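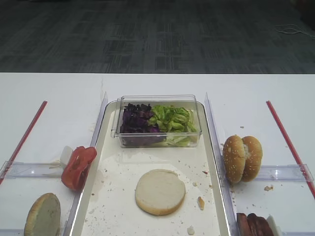
Center lane of the burger table: chopped cabbage and lettuce in the clear container, one bun half on the tray.

Badine Burger Table
README for the image set, version 2

Contents
This set covers a tabletop laid out for putting together burgers and small sandwiches. It holds 895 still images in 24 folders, one folder per table session. The food is plain: round buns, sliced tomato, cabbage and lettuce. Not every food is in every picture.

Table layout
The table is white and stands on dark gray patterned carpet. Clear acrylic dividers split the working area into three lanes. The center lane has a long, shallow, off-white tray with raised rims, and the chopped vegetables go at the back of it. In the sample picture the cabbage is on the left side of the container and the lettuce on the right. The side lanes hold other parts of the meal, such as the tomato slice and second bun half on the left.

Trays are wiped between folders but not between pictures, so crumbs and stains build up within a session. We left them in. If your work needs clean trays, start with the first few pictures of each folder.

Food notes
Buns were bought pre-sliced from Himum and used the same day. "Bun half" is the label for either piece, crown or heel. Use "cut side up" or "cut side down" for how it lies. Shredded cabbage and chopped lettuce get separate labels even when they share a container. Loose bits on the tray are labeled "crumb" only if they are clearly bread – anything else is "scrap".

Files
images/ – the pictures, sorted by session
labels.csv – one row per labeled item
sessions.txt – menu and tray notes for each folder
unsure.csv – 323 rows where the two labelers did not agree

Known problems
The clear dividers and containers catch the light, and labels for food behind them are less reliable. Small pieces next to a tomato slice are often partly hidden. Most of these are in unsure.csv.
The April sessions used the old label "salad" for both greens and cabbage. Those rows have been redone in this version.

Changes
Sep 16, 2019: split "salad" into "cabbage" and "lettuce", added unsure.csv.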